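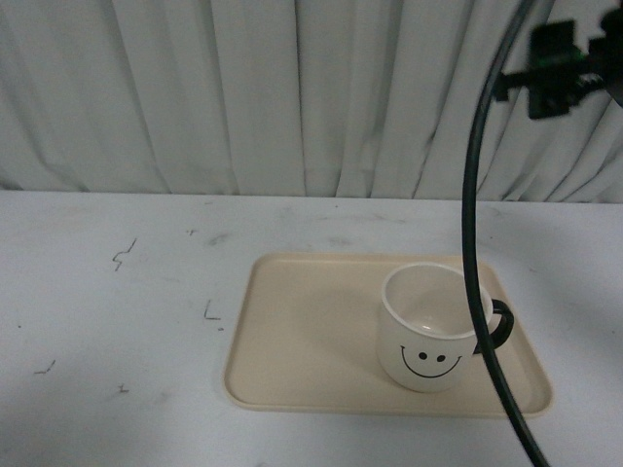
White table with pen marks on the left, pleated curtain behind.

September 2025
Sieve runs, Grindport burr set, continued

Carried on with the drift question. The burrs were reseated in January and the setting has been left alone since then, but Sioned's cups have been tasting thin and her brew times are down. The aim was to find out whether the grind has moved or the beans have.

Beans: Halell washed lot, same bag throughout, kept sealed between doses. Room at 68 F by the wall thermometer. Hopper brushed out before the first dose and a purge dose thrown away. Static was bad at the start. One drop of water stirred through the beans fixed most of it, so every dose got the same treatment, including the repeats.

Procedure as before. Weigh the dose, grind, tip into the top sieve, shake for four minutes, rest, weigh each pan. Barış wants the shake time doubled. I tried that last month on the old lot and the coarse pan hardly changed, while the fine pan gained a little every time, probably from particles rubbing against each other. Leaving it at four until someone shows me a reason.

Median size, first dose: 588 microns. Median size after the repeats had settled: 564. The January sheet gives a number between the two, but it was taken with the Bilgin sieves and I don't trust a direct comparison. The Bilgin stack has a dented rim on the second pan and leaks fines down the side. Perihan still has it. Ask whether she is using it or storing it.

So there is a shift within one session, coarse to fine, larger than anything I can pin on the calendar. Likely cause is warming. The burr carrier is aluminum and the gap closes as it heats. The first dose always goes through a cold machine, and the first dose is what Sioned drinks. 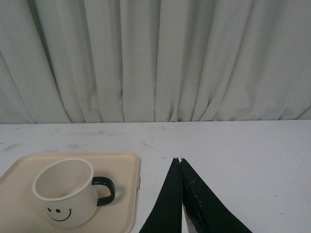
If warming is the cause, a long pause between doses should bring the median back up. Did one such run at the end, lid off, motor housing cool to the touch before starting. It came out nearer the first dose than the last. One run proves nothing. It needs repeating on a fresh bag, with a probe on the carrier so there is a temperature to plot against.

Balance: drifted slightly during the second repeat and was re-zeroed. That run is struck out in the sheet. The Mimby balance holds zero better but reads too coarsely for the bottom pan.

Blandine raised the question of bean age. Fair point for the cup, less so for the sieve, given that all of this came from one bag. She will brew from the retained samples, labels covered, and write up the results separately.

To do:
– borrow thermocouple from Hülya
– new brush for the fine mesh, the current one sheds
– repeat cold, warm, cold, with the order swapped on the second pass
– leave the burr setting alone until the above is finished (Barış, this includes you)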